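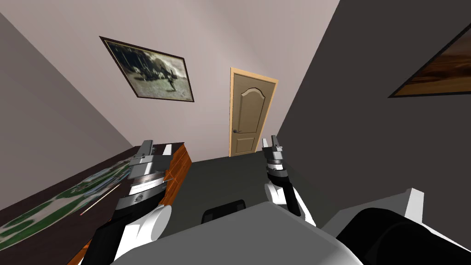
Siiri Mockus wrote to ask whether the Kalniņš open day is worth the drive if you aren't planning to buy furniture. I went in October and I would say yes, as long as you get there early.

The workshop is in Lulton, behind the old feed store. Parking is free but there are only 15 spaces, and they were full by 9:30. I left my car on Uker Street and walked back. Admission was $3, which you get back if you spend anything in the shop.

The tour starts in the lumber yard. Boards are stacked outside under a roof first and go into the kiln later. Our guide passed around two pieces of oak, one from each stage, so we could feel the difference in weight. She said the kiln holds 400 boards at a time.

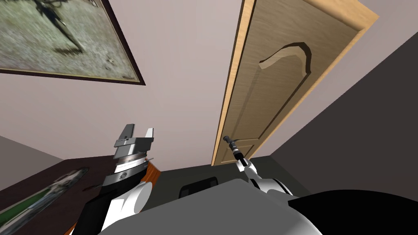 After the yard we went into the machine room, where the saws were switched off for visitors. Most of the questions were about dust and noise. The joinery benches are next door, and two of the staff were cutting dovetails by hand. You can stand close and ask them things. I stayed there longer than I meant to and missed the start of the finishing talk. 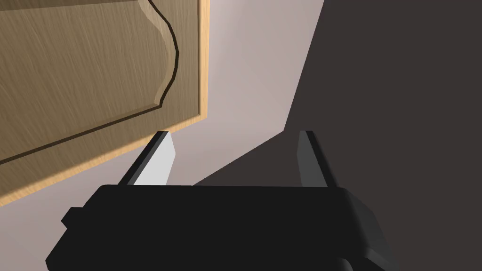

The part I did hear covered oil and varnish. They use oil on tabletops and varnish on anything that goes in a kitchen. A small can of the oil was on sale, and I bought one for a bench at home.

Lunch was soup and rye bread at the Varier, across the road. The line was long at noon and gone by 1:15. The bus back to the station is the 191, and it stops outside the door.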